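Print this page
E-mail this page

Can a club sign a loan player after the window closes if he was let go?

Asked 3/28/25

I follow Lewis Town, who play in a regional league, so nothing glamorous. In February we lost our left back to a knee injury and the manager said in the program notes that he was "looking at options." The window had already shut by then. Two weeks later we had a new left back on the team sheet, listed as on loan from Dusten Rovers.

A man who stands near me says this is against the rules and we could lose points. Another one says free agents can sign whenever they like. But he isn't a free agent if he's on loan, is he? I also read on a message board that he had his contract at Dusten ended before he came to us, in which case why does the sheet say loan?

We are on 50 points with 11 games left and a deduction would hurt. Does anyone know how this works at our level?

2 answers

Answer 1

Different leagues, different rules. At the top level the window covers loans and permanent moves and that is that, apart from free agents. Further down there is often a separate loan arrangement that stays open after the main window, usually until late March. I would bet your left back came in under that.

I wouldn't worry. Clubs check this stuff. A deduction is normally for playing someone who wasn't registered or was suspended.

Answer 2

The answer above is mostly right but it skips the part you asked about.

There are two things to separate: the contract and the registration. A player can have his contract ended and still be registered to his old club for a few days while the forms go through. If your secretary sent in a loan form first and the contract was ended later, the sheet would say loan until somebody changed it. I helped with registrations at Hisano Athletic for three seasons and saw that more than once. It looks bad on paper and means very little.

What matters:

- Was he registered with your club before the deadline on the day before his first game? Our league wanted the form in by 5 p.m. Yours may differ.
- If it was a loan, did the league accept loans on that date? The handbook will have a table of dates near the back.
- If he was a free agent, was he released before the league's own cutoff? Most leagues have one late in the season, so a club can't bring in half a new team for the last few games — check that date too.

If all of that is fine, there is no case. If the form was late, the usual result for a first offense in our league was a fine. We paid 600 once for a midfielder whose form had the wrong birth date on it. Points came off only when the player had appeared in a match he wasn't cleared for, and even then there was an appeal.

You can ask the club secretary. They get asked this often and most will tell you. The message board is not a good source. Ours had a striker signing for us every summer for four years and he never did.

As for the man near you, ask him which rule. It should have a number.
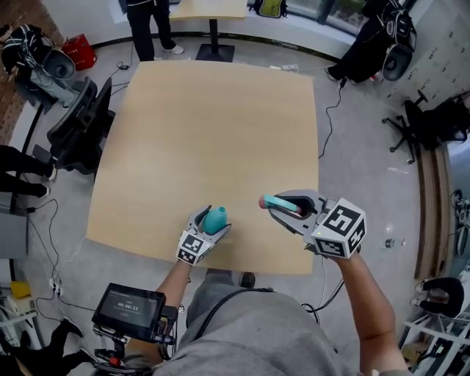
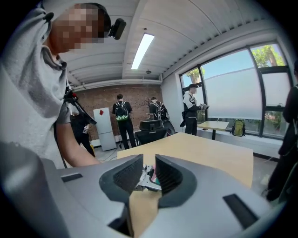 Category: Soccer — Transfers and Registration

This question has been viewed 271 times. Answers on Lokevari come from members and are not checked by any league. Rules change between seasons, so use the current handbook for your own competition.

Print this page
E-mail this page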